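Filed under: Robotics software > Motion planning
6 min read

Juline (planner)

Juline is a motion planning and coordination package for pairs of robot arms that share one work area. It was developed at Gkikas, a small automation firm in Skallamville, and first released in April. It takes target poses from a perception module, plans a path for each arm, and decides which arm has to wait when the two paths come too close together.

Design

The planner treats both arms as a single system with 14 joints. It samples joint positions, throws out those that would cause a collision, and links the rest into a path. A second stage smooths the path and sets the timing. None of this is new. Sampling planners of this type are decades old, and the smoothing stage is a fairly plain one.

What the developers present as their own contribution is the "yield rule," which gives each arm a priority based on how near it is to finishing its current move. The arm with the lower priority slows down or stops. The documentation calls this negotiation, though no messages pass between the arms - one process sets both speeds.

Perception

Juline does not do its own object detection. It expects a position, a rough size and a confidence value, and it ignores the confidence value in the default setup. Users have complained about this more than once. Soft items are handled as rigid boxes with a margin added on each side, so a piece of folded cloth and a block of the same size get the same plan.

Claims and testing

The release notes report 1223 handover trials with a success rate of 88 percent. They do not say what was counted as a success, how many objects were used, or whether runs stopped by an operator were left out. Planning time is given as up to 800 milliseconds, with no mention of the computer.

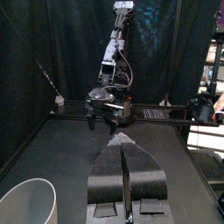

A later test at the Brellport site used the same default settings and published its logs, but not the calibration files, so the runs can't be repeated by outsiders. The logs show long pauses in which both arms hold still. Gkikas describes these as safe waiting. They could just as well be deadlocks that clear when a timer runs out, and the logs don't contain enough detail to tell.

Limits

The planner assumes that both arm bases are fixed and measured well. Cables are not modeled at all. Replanning during a move is listed as experimental and is switched off by default.

Last edited 30 May 2021
3 comments | 14 shares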